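### 4.3 Bench check before first run

The Plidau arm ships with the wrist camera fitted and the gripper open. Carry out this check at the bench where the arm will be working, with the arm in Hold.

1. Set the payload limit to 100 g in the Fladetti menu. Leave the speed at 60.
2. Clear a path between the machine being tended and the tray. Loose cable must stay out of the path.
3. Find the emergency stop on the tended machine. It is separate from the arm's own stop, and pressing one does not stop the other.

 **Caution:** Keep hands off the bench once Hold is released.

4. Jog the wrist until the live view shows the machine's control panel on the left and the tray on the right. The rocker switch, both indicator lights and the red stop button should all be in view, with the two gripper fingers along the bottom.
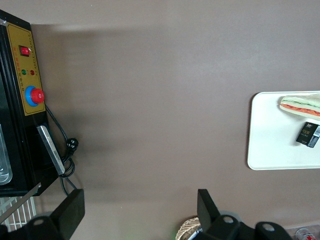

5. Press Save View. The position is stored as Home.

### 4.4 Error 129

Home was not saved. Return to Hold and repeat step 4.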